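Household Budgeting and the Home Economy
Notes for Session 2: Fixed Costs, Lumpy Costs, and the Money in Between

Welcome back, everybody, and a special welcome to those of you who joined after the first meeting. If you missed the worksheet on take-home pay, there are copies by the door and you can catch up at your own pace (it really is the easiest one of the whole course, I promise).

Last time we ended on a question from the back row about whether rent and car insurance belong in the same column. I said I would think about it, and I have, probably more than was good for me! My answer is that they are both fixed costs, in the sense that you know the amount ahead of time, but they behave very differently in your checking account. Rent comes every month. Car insurance, for a lot of people, comes twice a year and lands like a piano. I call that second kind a lumpy cost, and most of tonight is about lumpy costs.

Start by making a list of everything you pay less often than once a month. Property tax, school fees, the vet, the dentist, winter tires, holiday gifts, the membership you always forget until the charge shows up in January. Go through a full year of bank statements if you can stand it. Write each one down with the month it falls in, and don't worry yet about whether the amount is exact.

Next, add up the year and divide by twelve. That is your monthly set-aside. Suppose your lumpy costs come to $780 for the year. Your set-aside is $65 a month, and it should leave your checking account the day after payday, before you have had time to get fond of it. I like a separate savings account for this, with a plain name on it. My own is called "Bills That Sneak Up," and I have had it for 18 years. 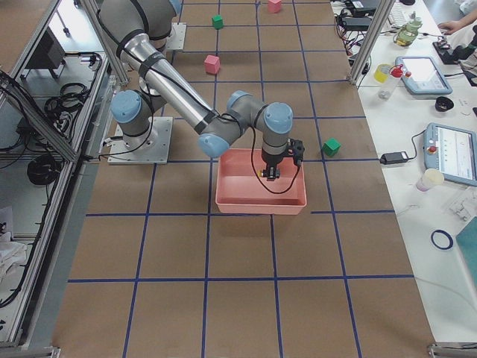

Geetha Murthy objected that a separate account only helps if you can leave it alone, and that in her house the set-aside was always the first thing raided when groceries ran high. She would sooner pay the insurance monthly, even with the extra fee, and be done with it.

I think that is a fair point, and for some households it is the right choice. Look at what the fee comes to over the year and ask yourself whether you'd pay that much for peace of mind. Sometimes you would! But if groceries are running high month after month, then the grocery figure is the one that needs fixing, and we'll come to that when we talk about flexible spending.

A word about starting in the middle of the year, as nearly all of us do. If the property tax is due in four months and you have nothing put by, dividing by twelve won't get you there. Divide the bill by four for now, and go back to the regular amount once it's paid. It will feel tight for a while.

For next time, which is 12th April, please bring your list of lumpy costs and one grocery receipt, any store, any size. Elango Shenoy has kindly offered to lend out his spare calculators, so let him know before you leave if you need one.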